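The Lodger's Share

My aunt left me her half of a marrow.

I should explain that it was a very large marrow, and that the other half belonged to the Serkine and District Growers' Association, who had supplied the seed on terms my aunt had signed without her reading glasses. Under those terms any vegetable weighing more than a small child was jointly owned. She died in August, peacefully, with the thing still on the vine, and I inherited the house, the debts on the house, a cat that bit, and fifty per cent of something green lying in the back garden under a candlewick bedspread.

The solicitor read this part out twice. He seemed to enjoy it.

"And what am I supposed to do with half a marrow?" I asked.

"Water it," he said. "The show is in September. The Association will expect you to act in good faith."

I had lived in the city for most of my adult life and had never acted in good faith towards a vegetable. I moved into the house meaning to stay until it sold. The estate agent came, walked through every room with his hands behind his back, and told me the market in Serkine was sleepy. He asked whether the marrow was included. I said half of it was. He wrote that down.
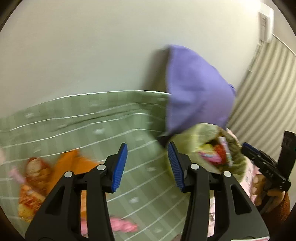 Why would an association want half a marrow in the first place?

Because of Burkik. Burkik is the next village along, four miles off by the river road, and it had won the Heaviest Marrow cup for so long that the engraver had started on the underside. Serkine had tried growing better marrows. It had tried prayer, and for one summer it had tried a judge from Serkine, which ended in a fight in the tea tent. Joint ownership was the latest scheme. With half of every promising vegetable in the parish legally its own, the Association could send people into your garden at any hour to inspect its property.

They came on my second morning. There were three of them, in waxed jackets, and they stood round the bedspread the way people stand round a hospital bed when they're not sure if the patient can hear.

"She's lost colour," said the tallest.

"She's grieving," said the woman next to him. I thought this was kind until I realised she meant the marrow.

They left me a schedule. It ran to two sheets, stapled, and it covered water, shade, feed, slugs, and conversation. The conversation was to be in the evening and on light topics. I wasn't to mention Burkik. The feed was a brown liquid called Skullo, which came in an unlabelled drum and smelled like a school trip. I was to give one cup at dusk, and I was not, the tall man said, to ask.

I asked at the post office. The post office went quiet and sold me a stamp.

So I fed it, and I talked to it. For the first few nights I kept to the weather. Then I ran out of weather and told it about my job, which was checking the wording of insurance policies, and after that about the man I'd nearly married, who had also checked the wording of insurance policies. It was a good listener. It put on weight every night, which was more encouragement than I had ever had from him.

By the end of the month I was sitting out there until the bats came over. The cat sat with us. It bit me less, or I'd stopped noticing. I had found my aunt's notebook in the bread bin, and it was clear from the notebook that she had been talking to this marrow too, and to its ancestors, for years. She'd told them a good deal she had never told the family. There was a page on my mother that I read aloud one night in place of the weather. It cleared up a Christmas I had wondered about.

Then the man from Burkik called.

He arrived at the front door, in a suit, with a card that said Singhal Provisions. I took this at first for his name and later for a lie. He said he understood I was the owner of half a marrow. He said he was prepared to offer me 2000 in cash, today, for my interest.

"What would you do with it?"

"Soup," he said.

It's a strange thing to have your price named on your own doorstep. I thought of the roof. I thought of the second debt on the house, the one that had been behind the first. I told him I would need to look at the paperwork, and he smiled and said he'd wait in the car. He had no way of knowing that I had been looking at paperwork for a living since I was twenty-two.

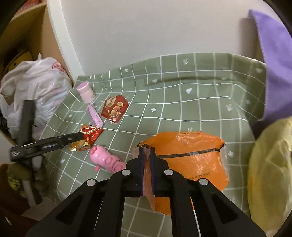
The Association's terms filled one side of paper and had been drafted by somebody who was cross. I spread them out on the kitchen table and went through them with a ruler, as I'd been taught. My aunt was not a tidy woman, and to make room I had to shift a month of her shopping off the tablecloth, the sage-green one with the white grid, and an orange plastic bag that crinkled each time I leaned on it and brought the cat in at a run. Clause two gave the Association its half. Clause three gave it the right to inspect. Clause four said the halves were to be reckoned lengthwise from the stalk, and it didn't say which of us had the half with the stalk in it. I read that four times, with mounting professional joy. Whoever had the stalk had the marrow. The other party had a large cut vegetable that would be off in a week.

I went out to the car and told the man from Burkik that I couldn't sell, as my interest was unclear. Then I rang the tall man in the waxed jacket and told him why it was unclear. There was a long silence with some breathing in it.

"What do you want?" he said.

I wanted the roof done. It emerged that the Association had among its members two roofers, a plasterer, and a man with a lorry, and that all of them could be free on the same morning if the matter were put to them as one of parish honour. They did the back slope first, so they could keep an eye on their property. The woman who had spoken of grief brought sandwiches. She told me, from the top of a ladder, that my aunt had spotted clause four as well, the year it was written, and had got a bathroom out of it.

I went back to the notebook. It was there, under a recipe for chutney. Stalk, she had written, and underlined it. Bathroom, then boiler. Leave roof for whoever comes next.

The show was held in the field behind the church, and it rained. We carried the marrow in on a door, eight of us, with the bedspread over it. Burkik's entry was already on the scales, pale and enormous and wearing a ribbon, and the man in the suit stood behind it and did not look at me. The judge had been brought in from so far away that she had to ask what the cup was for.

We lost by the weight of an apple.

I've been told since that it was the damp bedspread that did it, that we shouldn't have dried her off. I have been told it was the conversation, and that some people had heard me through the hedge and thought the topics heavy. The tall man said nothing at all. He shook my hand, and then he put his own hand flat on the marrow and kept it there while the band played.

The estate agent rang in October with a couple who liked the pictures and had no strong feelings about gardens. I said I would think about it. I had a tray of seeds on the windowsill by then, saved from the middle, washed and laid out on newspaper, and I'd been up since five with the Association's new terms, which ran to 776 clauses. They had taken advice. They had shut the stalk up tight, front and back.

They'd left the leaves wide open, though. I put the kettle on and started a list, and at the top of it I wrote: gutters.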